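Why do two nets make waves?
A science page for curious children, written by Simin Bakhtiari

Did you ever look through two curtains at the same time? I mean the thin white ones, which let the light come in. If one hangs in front of the other, you may see dark stripes that look like waves on water. When you move your head, the waves move too, and much faster than you do. But when you touch the curtain, there are no waves on it.

These waves have a name. They are called a moiré pattern. You say it like "mwa-RAY". It is a French word, and it was first used for a kind of silk cloth that looks as if water is running over it.

How does it work?

Think of a fence with many thin posts. Between the posts are gaps, and you can look through the gaps. Now put a second fence behind the first one. In some places a post in the back stands exactly behind a post in the front. It hides there, so the gap stays open and this place looks bright. In other places the back post stands in the middle of a gap. It fills the gap, and this place looks darker.

If both fences are the same but one is farther away, the far one looks a little smaller to your eye. So the posts do not match everywhere. They match, then they slowly stop matching, then they match again. Your eye cannot follow every small post, but it sees very well the big bright and dark bands.

You do not need two fences for this. One net is enough if it is bent into a round shape, like a basket. Then you look through the front wall and see the back wall behind it. 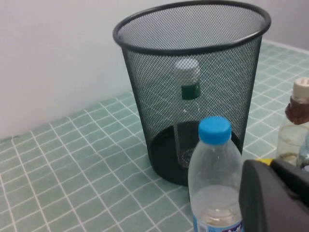 Look for the waves in the mesh, most of all on the right half of the basket.

The lines in a net cross each other, and when the net is also curved, the bands become curved too. This is why we often get ripples and not straight stripes.

Try it yourself

You need 2 clear plastic sheets, a ruler and a black marker with a thin point. Ask an adult before you take the sheets.

Draw 34 straight lines on the first sheet, from top to bottom. Leave the same small space between all of them. Do the same on the second sheet. Be patient with this part – my niece Parvaneh Shirazi wanted to stop after 11 lines, and with so few lines it is hard to see anything.

Put one sheet on the other so that all the lines match. Now turn the top sheet very slowly. Wide bands appear, and they go across the lines. Turn it a little more. Do the bands become wider or narrower? Write down what you see.

Where else can you find them?

On television, a shirt with very thin stripes sometimes seems to shimmer. The camera is making its picture from rows of tiny points, and these rows are like a second fence. You can also look at a bridge with railings on both sides while you are sitting in a car or a bus. The bands run along the bridge as you pass. Window screens are good too, if one is partly behind another.

New words on this page
Moiré: a pattern of bands that we see when two patterns of lines lie over each other.
Mesh: a material with many small holes, like a net.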